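To: manipulation-software list
From: Sorcha Mulligan
Subject: Re: [manip-sw] Change to slot selection in the Jutbridge planner, April release

Dear all,

I am replying on behalf of the perception and planning group to the points Tadhg Coughlan raised on this list. His message is quoted in part, with our answers below each passage.

Tadhg Coughlan wrote:
> The release notes for Jutbridge state that the planner will no longer
> choose a slot by the center of the detected item. Sites that have tuned
> their offsets against item centers will need to know what replaces it.
> Please state (a) which reference is now used, (b) whether the old
> setting will still be read, and (c) whether Puta needs to be upgraded
> at the same time.

On point (a), the reference is now the exposed edge of the item nearest the approach direction, as reported by the segmentation stage. The center was a poor choice wherever items stand on edge and overlap. A mask for a partly hidden item covers only the part that can be seen, and its center shifts toward the open side. The wrist view of the sandwich station shows the arrangement we have in mind, with patties and tomato slices standing in rows in a clear holder.

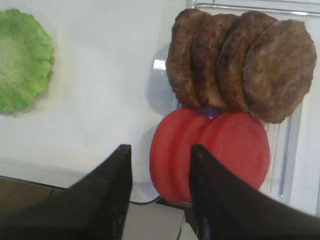
Perception: overlapping items and clear plastic

Each tomato slice is given its own mask, and the planner receives the masks together with an occlusion order. Where the order is uncertain, the field is left empty and the planner must not guess. In the April release an empty field causes the planner to request a second view from a different wrist angle. If the second view does not settle the order, the pick is refused and the reason is written to the log.

Clear holders remain the harder part of the problem. The walls show up mainly as pale edges and bright highlights, and depth readings near them are not reliable. We have therefore stopped using depth alone to place the holder. Its outline is taken from the station file, and the image is used only to correct small shifts. The correction is capped at 3 mm. A larger shift stops the task and asks the operator to confirm the position of the holder.

> (b) whether the old setting will still be read

The setting "pick_reference: center" will be read for one more release and will produce a warning. It will then be removed. Jarlath Egan has prepared a script that converts existing station files; it leaves the original file in place under a new name. Sites with hand-edited offsets should review the result before loading it, as the script does not attempt to interpret comments.

> (c) whether Puta needs to be upgraded at the same time

Yes. The occlusion order is a new message field, and earlier versions of Puta discard it without notice. The two packages should be installed together. The Zepeda viewer may be upgraded later, but until then it will draw the masks without their order.

Contact planning for thin items

Tadhg also asked whether the same change applies to flat items lying on the work surface. It does not. Lettuce, cheese and similar items continue to use the contact planner, which treats anything held in the fingers as an extension of the gripper. The length of the held part is now a required value. Previously a missing value was taken as zero, and the collision check was then carried out for the bare fingers only.

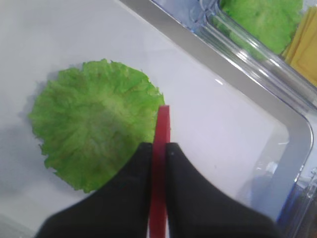 Wrist view: red strip held between the fingers, tip at the edge of a lettuce leaf.

The tip is the point that matters in this case, and it is the point the planner now reports. Frilled outlines are simplified before planning, with a limit of 42 points on the contour. Iqra Afridi found that higher limits lengthened planning time and did not change the chosen contact point in the cases she reviewed. The container rim is kept as a separate obstacle with a clearance of 22 mm, measured from the held part and no longer from the fingers. Sites with narrow layouts may find that some approaches are now rejected. The clearance may be lowered in the station file, and we ask that any such change be recorded there with the name of the person who made it.

Two matters are still open. The second-view request adds roughly 2 seconds to a pick, and Tomás Mulcahy is looking at whether the view can be taken during the approach. The Lovuvholm test set also has too few cases in which a leaf lies partly behind a finger, and those masks are currently the least dependable. Members who hold labeled images of this kind are invited to write to Iqra directly.

Comments on the station file format should be sent to this list before the release branch is closed. Requests for the conversion script should go to Jarlath.

Regards,

Sorcha Mulligan
Perception and Planning Group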